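We use cookies to help this site work properly and to remember your preferences. Accept all | Manage settings

By Margit Vincze
January

3. Setup and upkeep of the cell

3.1 Layout of the table

The Brustley cell was meant from the beginning to be looked after by the same people who use it, and a good deal of what follows is really a record of how we learned to live with it. Two white arms work over a brown tabletop, and the food is set out where either of them can be asked to go looking for it. We were very fond of our first layout (it came out of a long and cheerful afternoon with masking tape), but it left too little room for an elbow to swing, and we have since pushed the taller holders toward the back and kept a tray in the middle as the shared handover point.

Every item has a home position, listed on a card that lives in the drawer at Brorkthorpe. Before each block of trials the operator resets the table from the card, and a block is 20 trials long, after which everybody is glad of a cup of tea. 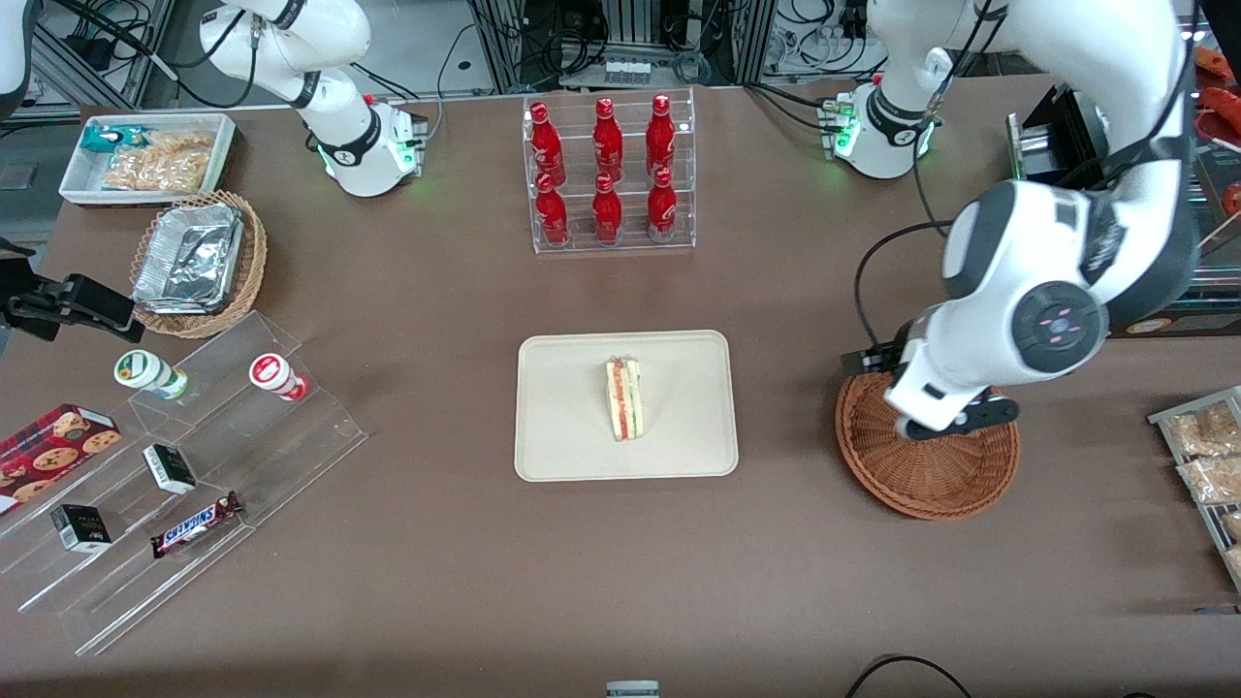 Figure 3. The cell with one sandwich on the central tray.

3.2 Cables and grippers

Of all the jobs on the maintenance sheet, cable dressing has taken the most patience. The gripper lead needs enough slack for the wrist to turn fully, yet any slack we give it will find its way down to the tabletop sooner or later and nudge something light. Our colleagues at Limine suggested a longer loop held higher up the arm, and we've kept that arrangement, with a fresh tie every Monday and a slow hand-guided sweep through the whole reach before the motors are allowed up to speed. We run that sweep at 70 per cent of the working radius first, then at the full radius, watching the lead the entire time.

The gripper fingers are wiped down between blocks and checked for play with a feeler gauge. Crumbs are a bigger nuisance than we had expected, particularly after sandwich trials, and a soft paintbrush has proved far kinder to the finger joints than compressed air ever was.

3.3 Recalibration and faults

Over the whole study the cell completed 2,611 picks. We recalibrated both arms against the tabletop whenever a holder was moved, even by what looked like a hair, and the colour markers used for this are stored flat so their edges don't curl. Three stoppages needed a proper repair: two were worn connectors at the wrist, and the third was a loose bolt in the frame that had been rattling away happily for longer than we'd care to admit. Replacement connectors came from Dizon, and we now keep a spare pair beside the reset card. Trials interrupted by a stoppage were thrown out and run again from the start of their block.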